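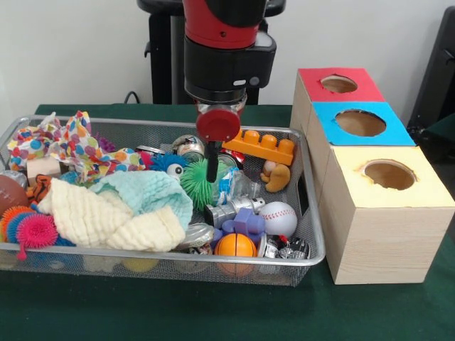

What does a home-built arm do when it can't decide what to pick up?

It stops just above whatever it last thought of and waits for someone to lose patience.

Eleri Edwards had been losing hers since breakfast. The arm lived in the back room of the Povby Shared Workshop, rent paid quarterly, and its name was Brondineo, after a wardrobe her aunt had once ordered and never managed to assemble. It had one finger. The second was in the post.

"One finger is plenty," said Navaratnam, who had the lathe next door and an opinion on most things. "What's it for?"

"Sorting."

"Sorting what?"

She nodded at the basket. Navaratnam looked at the tiger, the knitted hat and the blue thing with the eye.

"And where does it all go?"

"Some of it goes in the holes."

He considered the box with its red, blue and yellow tops. He had cut the wood for it himself and had assumed, until now, that it was a bird house for birds who didn't get on.

"The hat won't go in a hole," he said.

"The hat isn't meant to go in a hole. The hat is there to be left alone. It's a test of character."

She typed the command again. Brondineo hummed, thought about the green spiky ball, and reported error 3843. There were 11 pages of errors in the Cladum manual and they ended at 3842.

"It's found a new one," said Navaratnam, with some respect.

Eleri rang the Cladum helpline, where a young man asked her to describe the fault in her own words. She used quite a lot of them. He went away and came back.

"Is it near anything soft?" he said.

"It's near a tiger."

"A large tiger?"

"No."

He said he would have to pass it up to Level 9. She hadn't known there were levels. The music was a pan-pipe arrangement of something that had been sad to begin with.

Navaratnam, meanwhile, had pulled up a stool and was talking to the arm in a low voice, the way he did with the lathe.

"Stop encouraging it," said Eleri, with her hand over the phone.

"I'm only telling it that there's no hurry."

"There is a hurry. The open evening starts at six."

"Well, it doesn't know that, does it?" He leaned closer. "Go for the baseball, lad. Nice smooth baseball."

The hum changed. On the laptop, error 3843 went out and a line of text came up that she had written herself in January, very late, and forgotten.

ARE YOU SURE? it said.

Eleri put the phone down on the bench, pan pipes and all, and gave it some thought. Then she pressed Y and went to put the kettle on.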